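Bustwood metal bin, open top
Reviewed by Hayley Hartley, 3/4/24

I paid $44 for this one and have had it on the bench for 70 days. The sloping walls make small things easy to reach, and the tall back stops them going over. It wipes clean with a damp rag.

The finish is the weak point – the white coating at the rear has worn through to gray metal in patches, and the floor scratches easily. I would buy it again for the shop, but not for a kitchen.
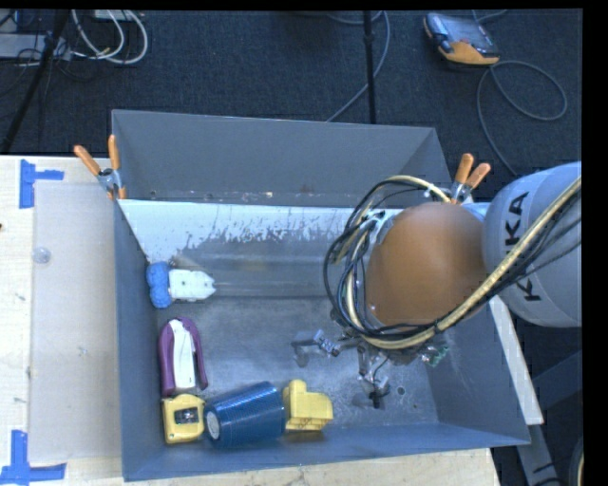
Worn coating along the back, with the stack of blue cups lying at the front.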